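Home About Archive House Stuff Garden Letters Search

Learning to leave a room alone for a while
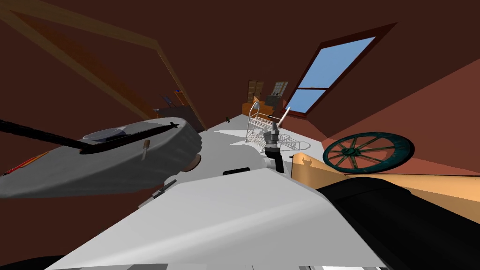

A computer-rendered room with a white robot in the foreground.

We have been in the house on Panivholm Lane since July, and the front room still has no couch in it. My sister asks about this every time she calls. She moved into her own place with a van, two strong cousins and a drawing on graph paper, and by suppertime there were pictures on the walls and a roast in the oven. I admire that so much! I am just not made that way, and I'm beginning to think the front room isn't either.

I did try to plan it. The first week I sat on the stairs with a tape measure and a mug of tea and wrote everything down in the back of my recipe notebook, between the plum cake and the other plum cake. The long wall is 422 centimeters (my tape measure came from my mother-in-law, and I've given up converting), and the alcove by the chimney is much too narrow for anything I own. The window wall I measured three times and got three different answers, so I'm calling it "long enough for the piano, maybe" and leaving it there.

Then I spent far too many evenings looking at other people's rooms. You know how it goes. You start out wanting to know how deep a bookcase ought to be, and at midnight you're deep in a stranger's renovation, worrying over whether they picked the right grout. I came away with a headache and a strong desire to own nothing at all, which lasted until breakfast.

What helped in the end was a letter. Nayara Magalhães was my neighbor for years back in Pirnitz, and she still writes on real paper, both sides, with extra bits going up the margins. I'd complained to her about the echo in the front room and the couch question and the fact that the old rug looked like a postage stamp in there. She wrote back four pages about her tomatoes and then, up the side of the last one: "Put one chair in it and see where you keep moving it to."

So I did. I took the green chair, the one with the bad arm, and set it in the middle of the floor, where it looked ridiculous. By the next morning it was by the window because I'd wanted to see who was making that noise (a man with a hedge trimmer, very thorough). It stayed at the window for a while. Then the evenings started drawing in and it crept over to the radiator, a foot or so at a time, with a stack of library books following along behind it. My husband put a crate next to it for his coffee and now the crate seems to live there too.

I would have put the couch on the long wall, you see. Everybody would have. It's the obvious wall! But in all these weeks neither of us has once carried the chair over there, and when I finally sat down on that side with my back against the plaster I understood why. There's a draft from under the hall door that goes straight for your ankles, and all you can look at is the fuse box.

The couch itself is a separate saga. There was one I loved at the Femow showroom, a big soft mustard thing, and the price tag said 800, and I stood there stroking it like a cat. We went home to think it over. While we were thinking, a lady at the church sale in Paiva had a plain brown one going for 260, with good springs and one cushion that has clearly been slept on by a dog for its whole life. We haven't decided. I sat on the brown one for so long that someone offered me a piece of pie, and I took the pie and went on sitting.

In the meantime there are 53 boxes in the back bedroom, numbered in my husband's beautiful handwriting, and I've opened the ones I needed and let the others be. Number nine was all lampshades. I don't remember ever having that many lamps. The good scissors haven't turned up and I've been cutting everything with the kitchen ones, including, I'm sorry to say, my own bangs.

The piano tuner came by to look at the window wall and said he'd keep a piano well clear of that radiator if it were his. That rules out the only spot I'd been sure of, so it's staying in the dining room with the ironing on top of it, and we eat around it.

If any of you have a draft under an inside door, please tell me what you did about it. I've tried a rolled towel and I trip on it every night on my way to bed. I'd also like to hear how you get dog smell out of a cushion, in case we go the brown way. Nayara says baking soda and patience, but she says that about most things, and she has never owned a dog.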